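Thursday, November 27, 2025
Bench notes, wader leaks and leader tests

Broketti waders, left leg. Turned inside out and hung from the rail, then filled with water to just above the knee. Two leaks. The first is a pinhole on the inner calf, where the brambles get you on the path down to the Prarham beat. The second is on the seam where the stocking foot joins the leg and is slower, more of a weep than a drip. Both ringed with a wax pencil, leg drained, hung up again with a fan at the bottom.

The seam was glued in October and has let go at the same place. Looking at the old repair, the glue was put on over the edge of the tape and never reached the fabric under it. Peeled the loose part of the tape back, cleaned with spirit, let it flash off, then worked glue under with a cocktail stick. Pressed flat between two offcuts with a clamp. Pinhole got a thin smear on the inside only. Leave until the weekend, then refill to the same height before calling it done. Do not take them to the river first, Kwadwo.

Leader knots. Kwadwo Laryea asked whether the Cevance fluorocarbon is really weaker at the knot than the nylon we had before, after losing a fish at the Salem pool on what looked like a clean break. Tied six samples in it, same knot each time, five turns, wetted before drawing down. Pulled against the spring balance with the peg in the vice. Four went at the knot. The other two went at the vice end, where the line was nipped by the jaw, so those are thrown out as bad tests and say nothing about the knot.

Of the four good ones, the two that were drawn down slowly held better than the two pulled up sharp. The sharp ones had a white, rough patch just above the knot when looked at under the glass. I think that is heat from the pull. Four samples is thin, and I have not run the old nylon the same way yet, so no answer for Kwadwo beyond: wet it properly, draw it down slowly, and cut it off and start again if it goes white.

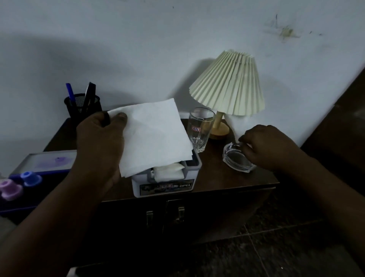

To do before the next run of tests: wrap the vice jaws in leather so the line is not nipped, and mark the start point on the balance. Use lengths of 60 cm between peg and knot every time. Mine varied today and longer pieces stretch more before they break, which makes the reading hard to catch.

Reel, the older of the pair. Drag still sticks at the start, then runs free. Stripped it, wiped the washers, found old grease gone stiff and a bit of grit on the lower one. Put back with a very light coat of drag grease. Start-up is smoother by hand but I have not had it under load. Check spring is worn on one side and clicks unevenly. Works, so left alone.

Stock: wader glue down to the last tube, spirit fine, no spare drag washers. Kwadwo has the small screwdriver set and I need it back.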